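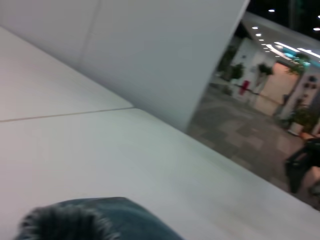

Planning a winter hill day starts with the map, and it is best done the evening before you leave. Give yourself room to open the whole sheet. A wide white tabletop is ideal, as the fold lines and faint contours are easier to read against it. The steps below use the north ridge of Drencombe, 863 meters, as walked from the Tirier road end in January.

Step 1. Mark the start and the summit in pencil. Then mark every point where the route changes direction by more than a few degrees. On Drencombe these are the footbridge, the sheepfold, the foot of the ridge and the notch below the top.

Step 2. Take a bearing for each leg and write it down with the distance. Keep the legs short on open ground. The plateau leg is the one people get wrong in cloud – it is only 80 meters from the notch to the first cornice.
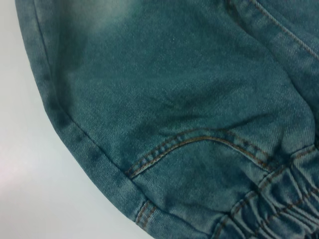 Step 3. Work out a time for each leg. Use your own winter pace, and slow it again if the snow is soft. Add the legs together and compare the total with the hours of daylight.

Step 4. Read the avalanche forecast and look at which slopes it names. If the ridge is loaded on the lee side, pick the south path or go to Virau instead, where the ground is lower and gentler.

Step 5. Copy the bearings, distances and times onto 2 cards. One goes in your jacket pocket and the other goes with your partner.

The same method works on bigger hills. For Neves, at 1,379 meters, add a turnaround time at the col and stick to it.

Last updated 2021-02-20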